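Progress report on the passenger baggage information project
To: Trandesley Travel Fund
From: Sofia Politis, project coordinator, Fluvomon
14/09/2018

Dear members of the fund,

I am pleased to send you our second report. It covers the work since June, when we received your last payment.

Our aim is still to help air passengers understand, before they leave home, what they will pay for their bags. In this period we collected the baggage rules of 3 airlines which fly from Carncombe airport, and we wrote them again in simple words. 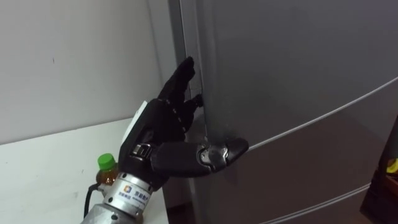
Robotic hand at the refrigerator door.

We also asked passengers to fill in a short form at the check-in hall. We received 1215 forms. Of these, 482 people wrote that they did not know the size limit for a cabin bag, and 287 had paid an extra charge at the airport on their last trip. The second number was higher than we expected in our proposal.

Many passengers told us that the rules for the return flight were applied more strictly than on the way out. We cannot confirm this from the forms, so we will add a question.
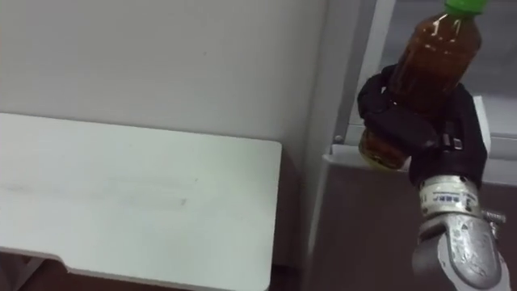
Leaflet and website

The leaflet is printed in English and Greek. The French text came back from the translator in Bailly with some mistakes in the table of weights, and we had to send it again. For this reason it is late by four weeks. The website is open, but the page for strollers and musical instruments is not finished.
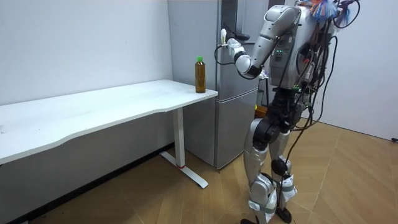
The airport has agreed to let us put a small stand near the bag drop. We asked for a place before the line and they offered one after it, where the passenger has already paid. We are still discussing this point with them.

Spending

Printing cost less than planned. Translation cost more, and the two differences almost cancel each other. With your permission we would like to move the remaining printing money to the second set of forms.
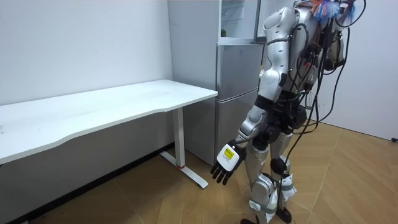
A signed table of costs will follow by mail. Please let me know if you need the receipts in original or if copies are enough.

With kind regards,
Sofia Politis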